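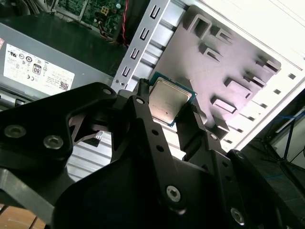
Wrist view, gripper holding a desktop CPU by its edges over the open case.

Print this page | E-mail this entry
Reading time: 4 minutes

2 Oct 2025
Equipment planning, handling cell. Entry by Darren Greenwood, for the shared notebook.

Purpose of this entry: to record what the cell needs before the October request goes to Erzsébet Kocsis, and which items may be left until the next round. Prices are in dollars and exclude freight.

1. Fingers

The present fingers are flat linked plates, matte black, and they were bought for general use. They can hold a processor by two opposite edges, one narrow tip on one side and a finger link on the other. The contact area is small. For parts of this kind the group should own a set of padded tips, with a spare set kept in the drawer. Clukton quotes $124 per set. Two sets are requested.

Motier offers a full replacement finger assembly at $1032. It is a better product than the tips, and its pivots can be serviced without removing the gripper from the arm. I do not recommend it this year. The request would have to be written again as a capital item, and the tips cover the work now planned.

Open point: Clukton lists the tips in two hardnesses and the quotation does not say which one applies. To be settled by e-mail before the order is placed.

2. Pivot screws and small hardware

No spares are held at present. Samir keeps the hardware list and should add the pivot screws in both sizes, together with the large screws on the lower links. The supplier sells them in bags of 40. One bag of each size is enough. Thread locker is already in the cabinet and need not be requested.

Torque values are on the sheet inside the cabinet door. The sheet is for the previous gripper as well as this one, so read the correct column.

3. Wrist camera

With a part in the grip, the gripper body and the center link take up much of the lower part of the view. The case interior can be seen behind and to the sides, but the area directly under the part is only partly visible through the gaps. A second, fixed camera looking down on the case would help with placement. Ira has proposed mounting one on a stand we already own, which would limit the cost to the camera, a cable and a clamp. A quotation has been asked for and has not yet arrived. The line stays in the request with the amount left blank.

If the quotation is not here when the request is sent, the camera moves to the next round. The rest should not wait for it.

4. Practice parts

Processors and boards used for handling trials should be retired stock and should be entered in the log as such. IT has agreed to release 30 retired processors. There is no charge, but a transfer form is needed for each batch, signed on both sides. Parts with damaged contacts are to be kept in a separate tray — they are still useful for grip trials, though not for seating trials.

Cases: the open desktop case now in use is adequate. I would like a second case with a different bracket layout, so that approach paths are not tuned to one chassis only. Surplus stock should be checked before anything is bought.

5. Static protection

This was left out of the last request and should not be left out again. Needed: one grounded mat for the bench, two wrist straps, and storage trays with lids. The finger plates should also be checked for a path to ground. I have no reading for this and none is recorded in earlier entries. Samir to measure and enter the value here.

6. Order of priority

First, static protection and padded tips. Second, hardware spares. Third, the fixed camera. The Motier assembly is recorded for reference only.

7. Remarks

Erzsébet Kocsis has asked that each line name the person who will receive the goods. I have put Ira for the camera, Samir for the hardware and myself for the tips and the mat. Freight from Clukton is charged per shipment, so both sets of tips should go on one order.

The service contract for the arm is handled under a separate budget code and is not part of this request.

Added later, same day: Clukton has replied. The quoted price is for the softer tips. The harder ones cost the same. One set of each will be ordered — request line changed to match.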